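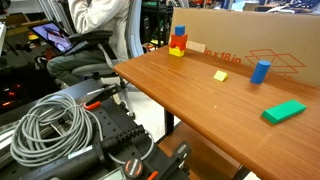 Fig. 1. Toy blocks on a wooden table, four of them stacked as a tower with a small blue cube at the top.

25 March unit revision: see date below
March 25, 2025
By the Structures Teaching Group, Wutine College
Print this page | E-mail this page

Handout 4: Dry-laid masonry, stability and the line of thrust

4.1 Scope

This handout covers walls, piers and arches built without mortar, or with mortar so weak that its tensile strength is taken as zero. Rubble walls, retaining walls and the older type of farm bridge all fall under this heading. Reinforced masonry is dealt with in Handout 6.

4.2 Assumptions

The usual three assumptions apply unless a question states otherwise.

(a) The stone has no tensile strength across a joint.
(b) Compressive stresses are low enough for crushing to be ignored.
(c) Sliding between blocks does not occur.

Assumption (c) is the weakest. It holds for rough-dressed stone in level courses, but should be checked wherever a joint is inclined or where clay has washed into the bed.

4.3 Single block on a level bed

A block of weight W and base width b stays upright as long as the resultant of all forces passes within the base. With no side load, the resultant is vertical and passes through the centre of gravity. A horizontal force H applied at height h above the base will overturn the block about its far edge when

H h > W b / 2

For contact over the full width of the bed, the resultant must lie within the middle third. Outside it the joint begins to open on the far side from the resultant. An open joint is not a failure, though it lets in water and should be recorded on a survey.

4.4 Stacked blocks

For a stack, the check is repeated at every joint. At each level, find the combined centre of gravity of everything above that joint and confirm that it lies over the contact area. A stack may pass at the bottom joint and fail higher up. Students often check the base only and lose marks for it.

Where an upper block is offset by a distance e, the moment at the joint below is W e. Offsets in the same direction add together. Offsets in opposite directions partly cancel in the lower joints but not in the joints between them.

4.5 Arches

An arch carries load by compression along a curved path, the line of thrust. If a line can be drawn that is in equilibrium with the loads and lies wholly within the thickness of the ring, the arch is safe under the assumptions in 4.2. It need not be the line the arch has taken up in practice.

The horizontal thrust of a parabolic arch under uniform load w, span L and rise r is

T = w L² / 8r

A flat arch therefore pushes harder on its abutments than a steep one of the same span. Small movements of the abutments produce hinges, normally at the crown and near the springings. Three hinges leave the arch stable. A fourth may turn it into a mechanism.

4.6 Worked figures: Orkow farm bridge

A single-span bridge at Orkow has a parabolic profile. Take w = 72 kN/m, L = 5 m and r = 1 m.

T = 72 × 25 / 8 = 225 kN per arch

Repeat the calculation for r = 1.25 m. The thrust falls to 180 kN. Self-weight is included in w and must not be added again.

4.7 Field survey

The survey at Nemum takes place in October. Each group is given one length of retaining wall and fills in Form 329. Record bulges, open joints and missing copings. Measure lean with a plumb line at intervals of 500 mm up the face. Do not climb on the wall or remove loose stone.

4.8 Problems

1. A pier 0.6 m wide and 1.8 m high weighs 20 kN. Find the horizontal force at the top that will overturn it. Find the smaller force at which the base joint begins to open.

2. Sketch two possible lines of thrust for a semicircular ring carrying its own weight only. Mark where hinges would form if the abutments moved apart.

3. State which assumption in 4.2 is least reliable for a wall with sloping beds, and give a check for it.

Answers to problem 1: 3.33 kN; 1.11 kN. Written work for problems 2 and 3 goes in the tray outside the drawing office before the next lecture.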